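The open day at Vurnholm began with coffee and a promise. By December, we were told, the machine would tidy a bathroom alone. I have heard that before, usually with better coffee.

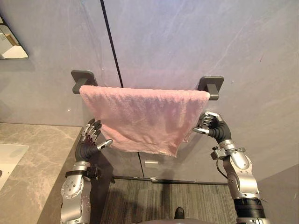

Two hands, one pink towel, at the Vurnholm open day.

Manolis Chrysikopoulos, our host, claimed 499 good runs out of 500. I asked to see the log. He offered me a brochure.

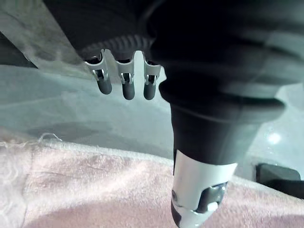
Ataahua Rakena
Staff Writer

Three rubber fingertips and a fuzzy cloth make a fair test, I'll grant, as soft things are hard to handle. But my bathroom has kids in it. Chrysikopoulos would not name a price, and I left after almost 2 hours still wanting that log.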